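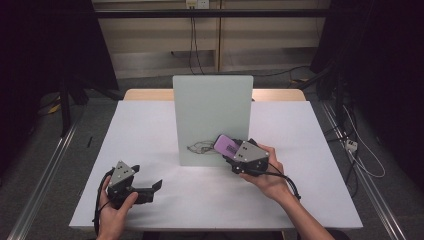 A thin black cord at the foot of an upright panel on a white table.

Playtesters wanted for Kakidia, a browser game of worms, walls and grudges

Every online arena game claims it has fixed lag and cheating. We don't believe them, and you shouldn't believe us either until you've played it. So we're looking for 42 players to spend July trying to break Kakidia.

You'll play on the Bustos map, 9 rounds a week, on your own computer. Wednesday nights are compulsory, 7:30 pm start. Afterwards you fill in a form. "Fun game, loved it" is no use to us. Tell us where you got bored, who was teaming up when they shouldn't have been, and which colour skins you can't tell apart.

You don't need to be good. Our last test drew 68 players, most of them very good, and they missed a hole in the border wall for a fortnight.

Pay is a gift card at the end and your name in the credits. It won't launch your career, whatever other studios promise.

To apply, write to Iwona Pawłowska at Clumano with your username and one thing you hate about games like this. Applications without the second part go in the bin.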